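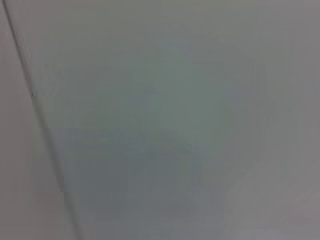
Hall tables at Clenlow back in use from July

The big pale work tables at the Clenlow hall are coming back into use this July, after a long stretch when most groups just brought their own or sat on the floor. Bookings open at 9 a.m. at the front desk, phone calls from noon.

Short version: two rooms, four tables in each, no extra charge for groups that already pay for the hall.

Sneha Rana, who runs the desk, said the tables had been stacked in the back corridor since the winter and people kept asking. "Every week, somebody. Quilters, the model boat people, the man with the maps. So we got on with it."

The tops were wiped down and the legs checked over. A few feet were missing and have been replaced with rubber ones from Hormont, the hardware place on the corner. Two tables did not make it and have gone to the Dvořáček workshop, where Vilém Charvát says he may get one good one out of the pair. No date on that yet.

Push them together and you get one long surface, good for cutting fabric or laying out a big sheet of paper. There will be a seam where the panels meet. Sewing groups have been told to lay a cloth over it, pins and small beads go down the gap and are a pain to get back.

Rules are on the door but here they are again. No hot glue without a mat. No craft knives straight on the top. Wipe up paint before it drys. Tables go back against the wall at the end of your slot, folded, not dragged, the floor in the small room was only just redone.

Lesego Zulu's quilting group has the first morning and will need the whole of the large room. The afternoon is still open. Evening slots are mostly gone, though Rana said there was a gap after the chess club, which finishes at 5 in summer.

Not everyone is pleased. Dušan Sýkora, who teaches the stretch class, said he was told the small room would stay clear for mats. "I have people lying down in there. Where do the tables go?" Rana said they would be moved to the corridor before his class and that she had put it in the book. Sýkora said he would beleive it when he saw it.

Lamps are not included. The ceiling light in the large room is fine for most things but bring your own for close work. Extension cords at the desk, sign them out please.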